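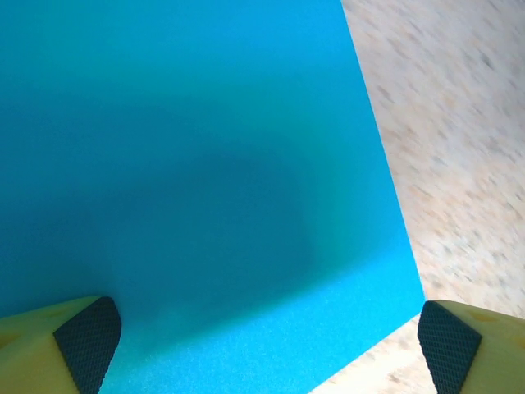
Okay, session 2 of the foam unit, and I want to talk about edges before anybody picks up a knife. Last time I went on about thickness (too long, sorry!) and skipped the part I love most. Get your sheet flat on the table and look at the sides first. The blue foam has a good long straight edge, so measure from that one and mark it with an X so you don't lose it. Look at the surface under bright light too, where the little pores show up, and keep your pencil soft or you'll dent it.

For the Flallus model, cut your strips 28 mm wide. Long light strokes, fresh blade, steel ruler. Then dry fit everything, no glue yet, and turn it around a few times to see how the planes meet.
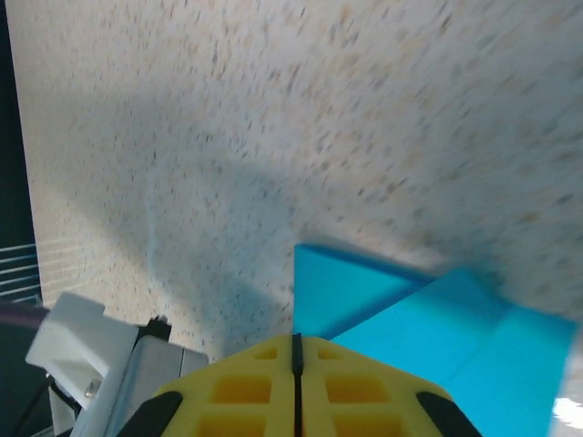

Barry Dawber wants to know if the strips can be scored and folded instead of cut right through. Yes, if you leave a thin skin at the back, but practice on scrap first!

Bring your strips to Hebden, room 258, next time. Glue is on me.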